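The night shift at Grokoletti was mine because I don't sleep much anyway, and because the kitchen was the only place in the building with no phone signal. I liked it down there. Well, "down there" – the kitchen lived on a server, and I sat in a chair with a bag of pretzels and watched the arm practice.

We called the arm Ponia. It had 3 jobs, all of them boring: open the microwave, shut the microwave, turn the lower knob. The knob was the one it couldn't get. It would come up from underneath, nice and slow, and then shove as if the thing owed it money. In our kitchen that didn't matter! You hit reset and the knob was good as new. I must have hit reset 200 times that August, and I'd stopped looking at why.
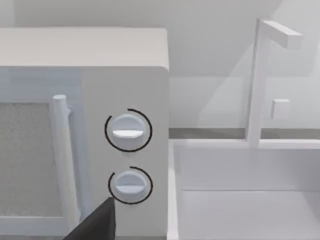

Night Shift
Fiction | by Fothergill
Posted October 15, 2020

The real Ponia was bolted to a bench at Plirnuvis, two floors above me, next to a real microwave with a real knob. Nothing was supposed to go up there until a person had signed for it. I was the person. I'd signed for run 2415 on a Friday-feeling kind of night, with salt all over my fingers, because the score was green and I wanted to go home.

You can probably guess what I'd missed. The force limit was off. I'd switched it off myself, weeks before, so the practice runs would stop quitting on me (they quit all the time, it drove me nuts), and the setting had ridden along with everything else, quiet as a tick on a dog.

I heard it before I knew what it was. One crack, then a long scrape, then a thump that came right through the ceiling tiles. I took the stairs so fast I left a shoe behind.

The knob was across the room. The microwave was on its side, hanging over the end of the bench by its cord, and the arm was still pushing at the spot where the knob used to be – push, back off, push – very patient, the same as it did on my screen. I'd been standing in front of it a good while before I remembered the big red button was on the wall behind me.

After I hit it the room got so quiet I could hear the stairwell light buzzing.

Then I saw the stool. Somebody had left a sweater on it, and a mug of tea, pushed in close to the bench where you'd sit if you wanted a good look. The tea was still warm. I stood there holding the mug in both hands, one shoe on, and listened to footsteps coming back down the hall.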